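Minutes of the safety and faults meeting, Noddale site, March

Present: Bindu Unnithan (chair), Necati Yalçınkaya, Ferdinand Tanner, Ozan Bozkurt (minutes)
Apologies: Bülent Gökçe
Start: 14:10

1. Minutes of the last meeting
Accepted with one correction. The spare cable for the arm was ordered by Ferdinand and not by Necati.

2. Fault on the cabinet task
Necati reported on the fault in the Vorari cell. During a night run the arm went into the gap beside the cabinet and did not stop when the finger touched the panel. The force limit should have stopped it. The arm continued to push for 19 seconds, until the watchdog timer ended the program. One finger pad was bent and the panel has a deep scratch. No person was inside the fence at that time.

Ferdinand asked why the force limit did not act. Necati explained that the limit was set to 150 N for an earlier test with heavy boxes, and it was not put back. The same value was also in the simulator, so the simulated runs gave no warning to us.

Bindu said that she considers this a safety matter and not only a damage matter, as the same settings file is used when people work close to the arm in the teaching mode. All agreed.

3. Simulation of the approach
Necati repeated the approach in the simulator with the wrist view switched on. He wants to see how the fingers come to the gap between the pale wall and the orange wooden panel. Ferdinand noted that the gap is almost black in the render and asked if the depth values there can be trusted. Necati does not know yet and will check. 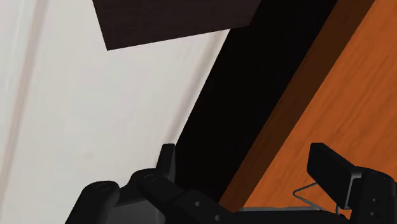

4. Decisions and actions
The Vorari cell stays locked until the new limit is tested. Ferdinand keeps the key.
Necati: separate settings file for each task, and the start program must refuse a file without a task name.
Ozan: write to Taşdemir for 2 new finger pads and ask about the delivery time.
Bülent: inform the Ridthorpe team, who use a copy of our settings. Bindu will tell him this by phone.
Night runs without a person on site are not allowed for now.

5. Other business
The floor marking near the fence is worn out. Ferdinand will repaint it before the cell is opened again.

Meeting closed at 15:05.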